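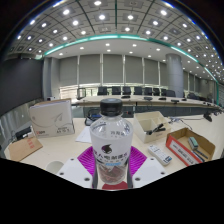 흰 라벨을 두른 검은 뚜껑의 투명한 물병.

약속 시간보다 먼저 도착한 건 나였는데, 연습실 문은 이미 열려 있었다. 안에서 베이스 음 하나가 끝도 없이 울리고 있었고, 하우케 하버코른(Hauke Haberkorn)은 앰프 앞에 쪼그려 앉아서 손잡이를 아주 조금씩 돌리는 중이었다. 인사를 했더니 손만 번쩍 든다. "잠깐만요, 이 음이 다 죽을 때까지만요." 그래서 나도 가방을 멘 채로 같이 들었다. 생각보다 오래 걸렸다!

하우케는 둠과 드론 사이 어딘가에 있는 2인조 보토(Voto)에서 베이스를 치고 노래를 한다. 새 앨범 《Wuvora》를 처음 들은 날 나는 버스에서 내릴 정류장을 두 개나 지나쳤다. (두 번째 곡 후반부, 들어본 사람은 알 거다.) 그러니 이 인터뷰가 공정할 거라는 기대는 접어 주시길. 나는 팬이고, 질문지도 팬답게 너무 길었다.

제일 궁금했던 것부터 물었다. 기타가 왜 없어졌냐고. 전작까지만 해도 보토에는 기타가 있었고, 솔직히 나는 그 기타를 꽤 좋아했다.

"없앤 게 아니고 안 들어갔어요. 데모를 만들 때 기타 자리를 비워 뒀거든요. 나중에 채우려고요. 그런데 비워 둔 채로 몇 달을 듣다 보니까 귀가 그쪽에 익숙해진 거예요. 막상 기타를 얹으니까 누가 우리 집 거실에 모르는 소파를 들여놓은 것 같더라고요."

그 빈자리를 메운 건 오르간이다. 드러머가 발로 페달을 밟으면서 동시에 연주한다는데, 나는 처음에 농담인 줄 알았다. 하우케가 웃으면서 고개를 저었다. "진짜예요. 연습 첫 주에는 종아리에 쥐가 나서 매일 누워 있었어요. 저는 옆에서 베이스만 치면 되니까 편했죠."

앨범은 1월에 녹음했다. 장소는 차우크(Zaugg)라는 스튜디오인데 난방이 복도까지만 들어왔다고 한다. 장갑 끝을 잘라 끼고 쳤다는 얘기를 하면서 하우케는 손가락을 쫙 펴 보였다. 베이스 소리가 유난히 뭉툭하게 들리는 것도 그래서냐고 물었더니 한참 생각한다.

"그건 줄이 낡아서예요. 새 줄은 저한테 너무 밝아요. 엔지니어가 제발 갈자고 했는데 제가 버텼어요. 그 사람이 이긴 건 보컬 쪽이고요. 원래는 노래를 훨씬 더 묻어 두려고 했는데, 믹스를 들려주면서 그러는 거예요. 가사를 이렇게 열심히 써 놓고 왜 숨기냐고. 할 말이 없더라고요."

나는 엔지니어 편이다. 이번 앨범에서 하우케의 목소리는 처음으로 단어 하나하나가 들리고, 특히 마지막 곡에서는 거의 속삭이다시피 하는데 그게 고함보다 훨씬 무섭다. 이 말을 했더니 얼굴이 좀 빨개졌다. 그러고는 화제를 바꿔 버렸다.

바꾼 화제가 마침 그 마지막 곡의 길이였다. 83분짜리 앨범에서 이 한 곡이 레코드 한 면을 다 차지한다. 요즘 같은 때 83분이라니, 레이블인 클리코프(Clikow)에서는 뭐라고 안 했을까?

"했죠. 아주 예의 바르게요. '혹시 두 장으로 나눠서 낼 생각은 없냐'고 메일이 왔어요. 저는 없다고 한 줄로 답장했고, 다음 날 공장 견적서가 왔어요. 그게 대화의 전부예요. 그래서 제가 그 사람들을 좋아해요."

초판은 3,588장을 찍었다. 왜 그렇게 어중간한 숫자냐고 물으니 비닐 원료가 딱 거기서 떨어졌단다. 하우케는 숫자에 뭔가 의미가 있느냐는 메시지를 벌써 여러 통 받았고, 어떤 사람은 가사 속 날짜들을 더해서 그 숫자를 만들어 냈다고 한다. "계산 과정을 봤는데 꽤 설득력이 있어서 그냥 맞다고 해 줄까 고민했어요."

가사 얘기도 조금 했다. 《Wuvora》는 통째로 한 마을이 물에 잠기는 이야기인데, 마을 이름이 앨범 제목이고 지도에는 없는 곳이다. 어릴 때 할머니 댁 근처에 저수지가 있었고, 가뭄이 들면 바닥에서 돌담이 드러났다고. 거기까지는 나도 보도자료에서 읽었다. 내가 몰랐던 건 두 번째 곡의 종소리가 직접 녹음한 것이라는 사실이다. 저수지 옆 예배당 종인데, 하우케가 휴대폰으로 녹음하고 속도를 반으로 늦췄다. 바람 소리가 너무 많이 들어가서 지우려다가 그대로 뒀다고 한다. 집에 와서 다시 들어 보니 정말로 바람이 있다. 왜 여태 심벌인 줄 알았지?

공연 얘기가 나오자 목소리가 눈에 띄게 커졌다. 앨범을 처음부터 끝까지 순서대로 연주할 계획이고, 중간에 쉬는 시간은 없다. 멘트도 없다. 앙코르도 없다. 그럼 관객은 언제 박수를 치느냐고 물었다.

"치고 싶을 때 치면 되죠. 예전에 어떤 공연에서는 곡 한가운데 조용한 부분에서 누가 혼자 박수를 쳤어요. 끝난 줄 알고요. 그다음에 우리가 다시 들어갔는데, 그날 제일 크게 들어갔을 거예요. 그분한테 미안하면서도 너무 신났어요."

전작 곡은 정말 하나도 안 하느냐고 (팬의 미련으로) 한 번 더 찔러 봤다. 하우케는 드럼 세트 쪽을 흘끗 보더니 목소리를 낮췄다. "리허설 때는 해요. 일찍 와서 문밖에 서 있으면 들릴지도 몰라요." 이건 써도 되느냐고 물었고, 써도 된다고 했다. 그래서 쓴다.

요즘 뭘 듣느냐는 질문에는 의외로 합창 음반 얘기가 한참 이어졌다. 저음 성부만 따로 듣는 버릇이 생겼고, 다음 앨범에는 사람 목소리를 여럿 쌓아 보고 싶다고 한다. 벌써 다음 앨범이냐고 했더니 손사래를 친다. "아니요, 아니요. 일단 이걸 무대에서 안 틀리고 치는 게 먼저예요. 세 번째 곡은 아직도 매번 다른 데서 틀려요."

녹음기를 끄고 나서도 우리는 앰프 얘기를 한참 더 했고, 나는 결국 그 낡은 줄을 한번 튕겨 봐도 되느냐고 물어봤다. 된다고 했다. 손가락에 쇠 냄새가 저녁까지 남았다.

2021년 9월 18일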